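Sprechzettel: Wem glaubt der Dienstplan? Personaldaten im Krankenhaus nach der Umstellung

Vortrag im Block "Verwaltung und IT", nach der Kaffeepause. Folien ohne Ton, das Video zum Anbieter lasse ich weg.

Folie 1, Titel

Begrüßung kurz halten. Gleich sagen, dass ich kein Produkt empfehle und auch keines verreiße. Ich habe in Duvholm an der Einführung von Pallia mitgearbeitet, auf der Seite der Personalabteilung, also bei den Leuten, die hinterher die Telefonate führen. Wer auf eine Erfolgsgeschichte gehofft hat, im Nebenraum läuft zeitgleich die digitale Patientenaufnahme.

Folie 2, Ausgangslage

3412 Personalakten, verteilt auf zwei Systeme. In der Abrechnung stand, was jemand verdient und mit wie viel Prozent er angestellt ist. Im alten Dienstplanprogramm stand, was jemand kann und wann er arbeitet. Dazwischen lag eine nächtliche Übertragung, von der im Haus alle annahmen, dass sie in beide Richtungen läuft. Sie lief in eine.

Hier fragen, wer im Raum weiß, in welche Richtung die eigene Schnittstelle schreibt. Abwarten. Beim Probelauf im Kollegenkreis kam erst eine Pause und dann eine Diskussion, die ich abbrechen musste. Heute ebenfalls abbrechen, sonst reicht die Zeit für die Folien 6 und 7 nicht.

Folie 3, das Versprechen

Das Projekt hieß Flastgate. Den Namen hat die Beratungsfirma Fahmy mitgebracht, er bedeutet meines Wissens nichts. Versprochen wurden ein gemeinsamer Datenbestand, weniger Leasingkräfte und eine Planung "auf Knopfdruck". Die drei Formulierungen stehen auf der Folie im Wortlaut, ich lese sie nicht vor.

Zum Knopfdruck: Den Knopf gibt es. Er heißt "Vorschlag erzeugen" und erzeugt einen Vorschlag. Auf den Stationen, die ich besucht habe, wurde der Vorschlag geöffnet, geschlossen und dann wurde geplant wie vorher, oft mit dem Papierkalender daneben. Das ist meine Beobachtung aus Besuchen, keine Erhebung. Bitte so sagen, im letzten Vortrag wurde ich dafür zu Recht angegangen.

Folie 4, Qualifikationen

Hier langsamer werden, das ist der Kern.

Beim Abgleich kamen wir auf 117 verschiedene Bezeichnungen für Qualifikationen. Darunter dieselbe Weiterbildung in der Intensivpflege ausgeschrieben, abgekürzt, mit Bindestrich, mit Jahreszahl, mit Tippfehler. Der Tippfehler war die verbreitetste Variante, er stammte aus einer Auswahlliste, und wer die richtige Schreibweise suchte, fand sie nicht.

Die Beratung schlug vor, automatisch zusammenzuführen. Klingt vernünftig. Mein Einwand damals wie heute: Zwei Einträge können gleich heißen und Verschiedenes meinen. "Praxisanleitung" stand bei manchen für den abgeschlossenen Kurs, bei anderen für die Zulage und bei einer dritten Gruppe dafür, dass sie sich freundlicherweise um die Auszubildenden kümmern. Eine Maschine, die Zeichenketten vergleicht, legt das alles auf einen Haufen und meldet null Fehler.

Wir haben es von Hand geprüft, gegen die Urkunden in der Akte. Das hat länger gedauert, als im Projektplan stand. Im Projektplan stand allerdings auch keine Zeit dafür, insofern war die Abweichung leicht zu überbieten.

Folie 5, Dienstformen

Überleitung: gleiche Krankheit, andere Tabelle. Rund 150 Dienstformen waren angelegt, mit Kürzeln wie F1, F1a, F1a neu. Ein Teil davon unterschied sich um eine Viertelstunde Übergabezeit. Einige hatte früher jemand für eine Station eingerichtet, die inzwischen geschlossen ist, und trotzdem wurden sie weiter gebucht, von anderen Stationen, denen die Pausenregelung darin besser gefiel.

Frage ans Publikum nur, wenn noch Luft ist: Wer darf bei Ihnen eine Dienstform anlegen? Und wer darf eine löschen? Die zweite Liste ist meistens leer.

Mit der Einführung von Pallia sollte dieser Katalog "bereinigt übernommen" werden. Übernommen wurde er. 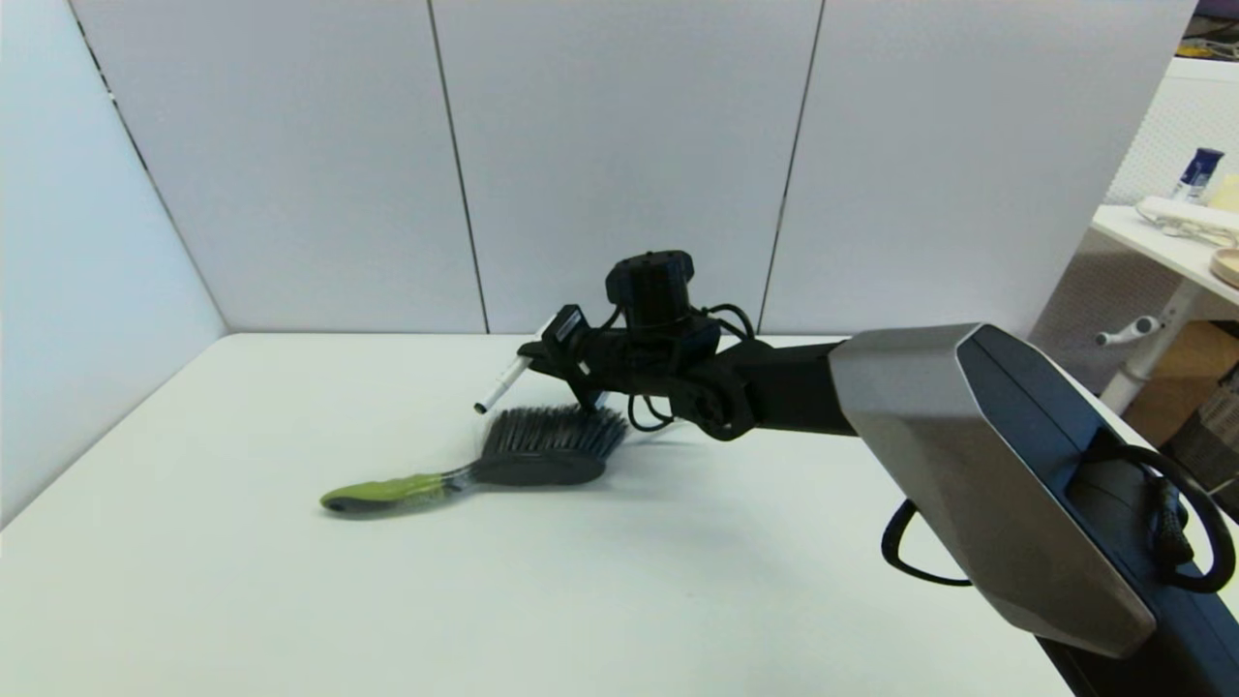

Der Betriebsrat hat an dieser Stelle etwas Kluges getan und verlangt, dass jede Dienstform mit einer Betriebsvereinbarung belegt wird. Im Lenkungskreis galt das als Bremsmanöver. Rückblickend war es die einzige Bereinigung, die stattgefunden hat. Was sich nicht belegen ließ, wurde zum Juni gesperrt, und die Beschwerden blieben überschaubar.

Folie 6, die Kennzahlen

Die Grafik mit der sinkenden Kurve zeigen und eine Weile stehen lassen. Titel: "Unbesetzte Dienste". Die Kurve fällt nach dem Start deutlich, und diese Folie hat in Duvholm eine Vorstandssitzung sehr angenehm gemacht.

Dann erklären, was sich geändert hat. Im alten Programm galt ein Dienst als unbesetzt, wenn zu Beginn der Schicht kein Name eingetragen war. Im neuen gilt er als unbesetzt, wenn zu Beginn der Schicht kein Name und kein Platzhalter eingetragen ist. Platzhalter ist zum Beispiel "Pool". Ob aus dem Pool jemand gekommen ist, steht an anderer Stelle, und diese Stelle wird nicht ausgewertet.

Ich unterstelle keinem eine Absicht. Die Definition stand in der Standardkonfiguration, und in der Abnahme hat sie keiner gelesen, mich eingeschlossen. Aber ich würde gern einmal eine Präsentation erleben, in der eine schönere Zahl dieselben Nachfragen auslöst wie eine schlechtere.

Falls jemand nach den bereinigten Werten fragt: Habe ich nicht. Die alten Rohdaten liegen in einem Format vor, das sich nur mit dem alten Programm öffnen lässt, und dessen Lizenz ist gekündigt. Das gehört eigentlich auf eine eigene Folie, ist mir aber erst beim Schreiben aufgefallen. Mündlich: Exportieren Sie, bevor Sie kündigen, und öffnen Sie den Export auch einmal.

Folie 7, was man den Anbieter fragen sollte

Nicht alles vorlesen, die Folie ist voll genug. Drei Punkte herausgreifen:

Wer führt bei widersprüchlichen Daten, Abrechnung oder Dienstplan? Wenn die Antwort "das ist konfigurierbar" lautet, weiterfragen, wer es konfiguriert und was der Auslieferungszustand ist.

Wie sehe ich, wer einen Eintrag geändert hat? In der Vorführung gab es dafür ein Protokoll. Im Echtbetrieb stand in diesem Protokoll sehr häufig "System", auch bei Änderungen, die erkennbar ein Mensch gemacht hatte. Ursache war ein gemeinsam genutztes Stationskonto, also unser Fehler. Nur hätte man ihn vor dem Start finden können.

Was passiert mit einer Person, die zwei Verträge hat? Halbe Stelle Ambulanz, viertel Stelle Lehre, so etwas. Im Testbestand kam dieser Fall nicht vor. In einem Krankenhaus kommt er ständig vor. Die Betroffenen wurden bei uns anfangs doppelt geführt und hatten folglich auch doppelt Urlaub, was sie uns verständlicherweise spät gemeldet haben.

Folie 8, was besser geworden ist

Fair bleiben. Diensttausch geht schneller, die Leute sehen ihren Plan zu Hause, und die Nachweise für Pflichtschulungen liegen an einem Ort. Ablaufende Fristen werden gemeldet, bevor sie abgelaufen sind. Das war vorher eine Exceltabelle auf einem Laufwerk mit wechselnden Zugriffsrechten.

Ob das den Aufwand gerechtfertigt hat, kann ich nicht beantworten. Der Aufwand der Stationsleitungen wurde nicht erfasst. Es gab keine Kostenstelle dafür, und was keine Kostenstelle hat, taucht in der Wirtschaftlichkeitsrechnung als kostenlos auf.

Fragen

Vermutlich kommt die Frage nach künstlicher Intelligenz in der Planung. Antwort: Ich würde sie gern mit korrekten Qualifikationen ausprobieren, und dafür braucht man erst einmal korrekte Qualifikationen. Bei Nachhaken auf Folie 4 zurückspringen.

Frage nach den Preisen von Pallia nicht beantworten, Vertrag ist vertraulich. Frage nach Fahmy: Die Zusammenarbeit ist beendet, die Unterlagen sind übergeben, mehr sage ich dazu auf der Bühne nicht.

Folien gibt es als PDF über das Tagungsbüro, ohne Folie 6. Die Grafik darf nicht aus dem Haus.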